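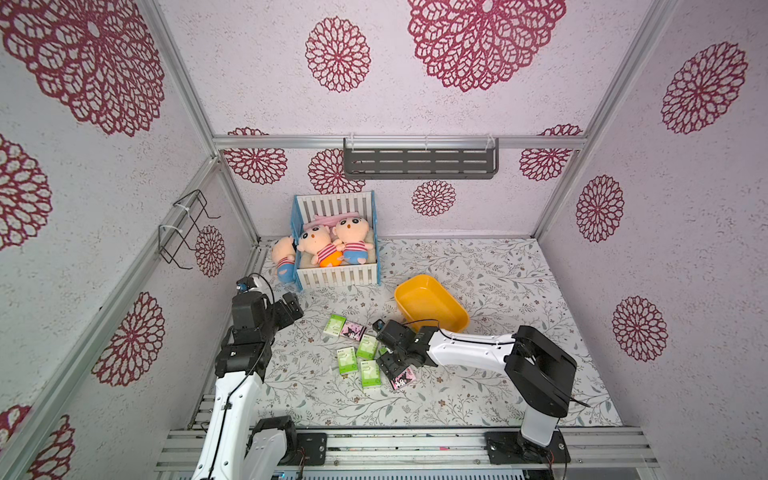
Renting out the bouncy castles
Aug 25, 2020

Morenike Omoregie keeps her inflatables in a storage unit on the east side of Tirncombe, rolled up and strapped, with the blowers stacked along one wall. She bought her first one nine years ago, a used castle with a short slide, and now owns 14 pieces. The newest is a two-lane obstacle course that takes three people to lift.

"I thought I would do it for one summer and sell it," she said. "Then a church booked me for the next spring before I had even cleaned it."

Most of her work is backyard birthdays. She charges a flat price for the day, delivers in the morning and picks up before dark. The question she hears most is how big a yard has to be. For the basic castle she wants 25 feet of level ground on the long side, and that includes room for the blower and for kids to climb out.

"People measure the whole yard and forget the tree," she said. "I ask for a picture now. Somebody will tell me it's all clear and there's a grill and a swing set in the middle of it."

Wind is what she worries about. She cancels at 16 miles an hour, which is lower than some of her competitors go, and she gives the deposit back. Ladi Effiong, who has driven her truck since February, carries a small wind meter and checks it again after setup.

"Parents get upset, sure," Effiong said. "The cake is already on the table. I tell them we can come back another day - most of them take it."

Cleaning takes longer than setup. Each piece is wiped down with mild soap and left inflated until the seams dry. Omoregie patches small holes herself with vinyl and glue. Larger tears go to Chibuzor Bashir, who sews them on an industrial machine in his garage.

This summer the parties have been smaller, often one family and a few cousins. She has rented more toddler units and hardly any of the big slides. The obstacle course has been out twice.

She plans to sell two of the older castles this winter. Asked what she would buy with the money, she said a second hand truck would come first. "A better truck, with a lift gate," she said. "My back is done with ramps."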